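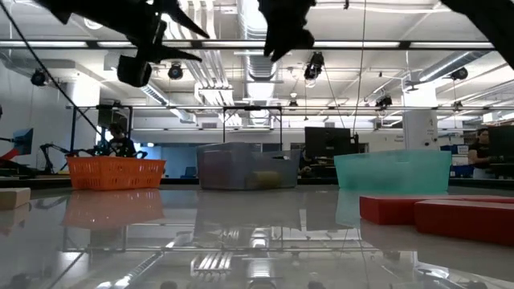
Wenn ein Roboter etwas greifen soll, muss er vorher wissen, wo es liegt. Menschen machen das mit den Augen und merken gar nicht, wie schwierig es ist. Ein Roboter bekommt Bilder von einer Kamera, und ein Computerprogramm sucht darin nach Formen und Farben. Ein glänzender Tisch macht dem Programm dabei viel Arbeit. Unter dem orangen Korb ist auf der Tischplatte noch einmal etwas Oranges zu sehen, und unter dem grünlichen Behälter schimmert es grün. Du weißt sofort, dass das Spiegelbilder sind. Das Programm muss das erst lernen.

In der Werkstatt Tarberg ist genau deshalb einmal etwas schiefgegangen. Dort übte ein Roboter mit zwei Greifern das Aufräumen. Er sollte Bauklötze vom Tisch nehmen und in Behälter legen. Das Programm, das die Kamerabilder auswertete, hieß Indeck. 21 Versuche liefen ohne Fehler. Beim nächsten Versuch fuhr ein Greifer zu tief nach unten und drückte mit den Fingern auf die Tischplatte.

Was war passiert?

Das Programm hatte einen Klotz und sein Spiegelbild für ein einziges, höheres Ding gehalten. Die Mitte dieses Dings lag nach seiner Rechnung tiefer als die Mitte des echten Klotzes. Dorthin schickte es den Greifer. Der Tisch war aber im Weg.

Zum Glück hat der Roboter einen Kraftsensor. Das ist ein Messgerät im Handgelenk, das spürt, wie stark der Greifer gegen etwas drückt. Wird der Druck zu groß, bleibt der Arm stehen. Das nennt man Schutzstopp. Der Arm hielt an, und auf dem Bildschirm erschien die Meldung »Fehler 610«. Verletzt wurde niemand. Eine Fingerspitze war verbogen und musste ausgetauscht werden.

Warum hat der Roboter nicht einfach weitergemacht?

Nach einem Schutzstopp darf ein Roboter nicht von allein wieder losfahren. Er weiß ja nicht, wogegen er gedrückt hat. Es könnte ein Tisch sein – oder eine Hand. Zuerst muss ein Mensch nachsehen. In Tarberg war das die Technikerin Yatziri Montes. Sie drückte den roten Not-Halt-Knopf, damit sich der Arm auf keinen Fall bewegte, und sah sich den Greifer an. Danach holte sie die gespeicherten Kamerabilder auf den Computer und fand die Stelle, an der das Programm falsch gerechnet hatte.

Was wurde geändert?

Zuerst bekam das Programm eine feste Grenze. Es kennt jetzt die Höhe der Tischplatte, und tiefer darf kein Greifer fahren, egal was die Kamera meldet. Danach musste das Programm noch einmal üben. Wilma Imrie, die es geschrieben hat, suchte 1000 Bilder mit Spiegelungen heraus. Auf 330 davon waren auch durchsichtige oder trübe Behälter zu sehen. Die sind ebenfalls knifflig, weil man durch ihre Wände hindurch erkennen kann, was darin liegt. Für das Programm ist dann schwer zu entscheiden, ob ein Ding vor, in oder hinter dem Behälter ist.

Eine matte Unterlage auf dem Tisch hätte auch geholfen. Das Team wollte aber, dass der Roboter mit glatten Flächen zurechtkommt, denn die gibt es in vielen Küchen.

Wörter zum Nachschlagen

Greifer: die »Hand« des Roboters. Manche Greifer haben nur zwei Finger.
Kraftsensor: misst, wie stark etwas drückt oder zieht.
Schutzstopp: Der Roboter hält selbst an, wenn etwas nicht stimmt.
Not-Halt: Ein Mensch hält den Roboter mit einem Knopf an.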